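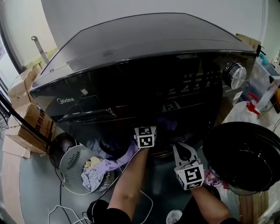 Laundry at a front-loading washer, with a lavender garment going between the drum and a gray plastic basket.

JILOMTON LAUNDRY SERVICE EXTENDS HOME VISITS TO ALEMNEH

In-home help with washing, drying and folding will be offered across the whole of Alemneh starting in November

JILOMTON – Fudik, a home laundry service based in Jilomton, will begin taking bookings from households in Alemneh in November. The company has worked only inside Jilomton until now.

Fudik does laundry in the customer's own home, using the customer's own washer. A worker arrives at an agreed time, sorts what is in the baskets, runs the loads, hangs or tumble dries them, and folds and puts away the clean things. Nothing leaves the house. Customers who have no washer at home are not covered by the service at present.

The company currently serves 493 households. Most book one visit a week. A smaller group books every other week, usually for bedding and towels, and handles everyday clothes themselves.

"People who call us mostly own a perfectly good machine," the company said in a statement. "The washing part takes care of itself once you press the button. What piles up is everything on either side of it. The load sits in the drum overnight, or it gets as far as the basket and stays there for three days. That is the work we do."

How a visit works

A standard visit lasts 2 hours. That is enough for one full load on a normal cycle, with time during the wash to iron, mend a button or fold a load the customer has already dried. Longer visits can be booked in half-hour steps.

On the first visit the worker fills out a laundry card with the customer. The card lists the usual cycle and temperature, the detergent, anything that must not be tumble dried, and where each kind of item is kept. It stays in the home, taped inside a cabinet door or wherever the customer prefers, and the worker reads it at the start of every visit. Changes can be written on it at any time.

Workers follow the same order in every home:

Check the drum before loading. Socks and small items left from the last wash are taken out first.
Empty all pockets. Coins, keys and papers go in a dish or bag for the customer.
Sort by color, then by care label.
Treat stains before the wash, using the customer's own products.
Unload as soon as the cycle ends and the door releases.
Wipe the door seal and leave the door slightly open.

Garments are lifted out one at a time where possible and shaken before they go in the basket. Fudik says this takes a few extra minutes per load and cuts down on ironing later. Baskets are emptied the same visit. If a load is not dry when the worker has to leave, a note says what is hanging and where.

Customers are asked to have detergent in the house and a clear path to the washer. Many machines stand in small bathrooms, on balconies or in kitchen corners, next to basins, cleaning sprays and storage boxes. Workers will move things that are in the way and put them back. They will not rearrange shelves or throw anything out unless asked.

Machines and controls

Fudik works with front-loading and top-loading washers of any make. The company does not sell, install or repair machines. If a washer leaks, stops mid-cycle or shows a fault code, the worker turns it off, writes down the code and lets the customer know. There is no charge for a visit cut short in this way.

Control panels are not always printed in a language the worker reads. In those cases the customer is asked to go over the settings once on the first visit, and the dial positions are copied to the laundry card.

The Alemneh route

The Alemneh service will start with 18 workers, all of whom live in the town or close to it. Training takes place at Fudik's workroom in Jilomton, where new staff practice on several kinds of washer and learn to read care labels, treat common stains and fold to a set pattern. Each new worker then goes along on paid visits with an experienced one before working alone.

Bookings in Alemneh will be open for mornings and early afternoons first. Evening visits, which end at 8 p.m. in Jilomton, will be added once there are enough requests on the same streets to make the travel practical.

More than 504 Alemneh addresses have joined the waiting list, which opened in the spring. Households on the list will be contacted in the order they signed up. New requests will be taken after that.

Prices will be the same in both towns. There is no sign-up fee and no minimum number of visits. A visit can be moved or canceled without charge up to noon on the day before.

Brarneretti folding guide

Along with the new route, Fudik is releasing a printed folding guide called Brarneretti. It was first put together for staff training and covers shirts, fitted sheets, children's clothes, towels and knitwear, with a page on how to pack a shallow drawer. Customers asked for copies often enough that the company decided to print it. It will be left free of charge on the first visit, and further copies can be requested from the office.

About Fudik

Fudik is a home laundry company in Jilomton. It provides in-home washing, drying, ironing and folding for private households. It does not offer dry cleaning, carpet cleaning or general housekeeping.

Media contact

Fudik press office, Jilomton
Office hours are 9 a.m. to 4 p.m. Requests for interviews or for a copy of the Brarneretti guide can be left at the office or sent through the contact form on the Fudik website.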